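Markberg 600 Heat Pump Dryer: Review After Two Months

The Markberg 600 is a ventless heat pump dryer sized for a closet or a small laundry room. I bought mine at retail in February to replace a vented electric unit. The test period was two months in a household of four, with one load on most days and more on weekends.

Installation

The unit ships with a drain hose, a stacking bracket and a condensate tank. No duct is needed. I connected the hose to the washer standpipe, so the tank has stayed empty since the first week. The hose supplied is short. If the standpipe is on the far side of the washer, plan to buy an extension and two clamps.

Leveling matters more than the manual suggests. The front feet turn with a wrench, but the rear feet are fixed, so all correction happens at the front. With the cabinet slightly low on the left, the drum produced a faint scrape at the start of each reversal. Half a turn on one foot removed it.

Controls

A dial selects the program and four touch keys set dryness level, delay, anti-crease and signal volume. The dial is good. The touch keys ignore damp fingers, a poor choice on a laundry appliance. The last dryness setting is retained per program, but signal volume resets whenever the machine loses power.

Drying performance

I weighed loads before washing and after drying on a luggage scale. Mixed cotton on the Cupboard setting came out within the scale's resolution of its starting weight. Jeans needed Cupboard Plus, and even then the waistbands and pocket corners were sometimes damp. Bed sheets are the weak point. A fitted sheet will ball up around smaller items regardless of reversal, and the sensor reads the dry outer layer and ends the cycle early. Drying sheets on their own reduces the problem without curing it.

Cycle time is long compared with a vented machine. The display estimate starts optimistic and is revised upward during the first third of the cycle. Anyone used to a resistance-heated dryer should expect to reorganize laundry day.

Drum temperature stays low, and elastic and printed shirts have held up well so far. Static is lower than with the old dryer. I have not used dryer sheets.

Towels

Terry is a useful test of any low-temperature dryer. The Towels program adds a cool tumble at the end that can be lengthened in the settings menu. At the default length, bath towels were dry but slightly flat. At the maximum, pile recovery was better and hems were dry along the full length. 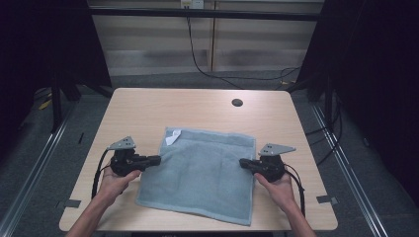 Thin towels and dishcloths do not need this program and finish sooner on Mixed. Loading the drum past two-thirds with terry gave uneven results every time I tried it, with the thickest pieces coming out last to dry.

Filters and maintenance

There are two lint filters, nested in the door opening. The inner one wipes clean by hand. The outer one is a fine mesh that clogs gradually and needs rinsing under the tap, then full drying before it goes back in. A partly clogged outer filter showed up as longer cycles well before the indicator came on. The evaporator sits behind a kick panel with two plastic latches, one of which feels fragile.

Service

Error code 203 appeared once, in the middle of a delayed start. The manual does not list it. Genalyn Layug at Markberg support identified it as a door lock timeout and had me hold the power key until the display cleared. It has not returned.

Summary

Fabric care is good, noise is moderate and installation is simple. Sheets and cycle time are the main objections. I would buy it again for a room without a duct. With a duct already in place, the case is weaker.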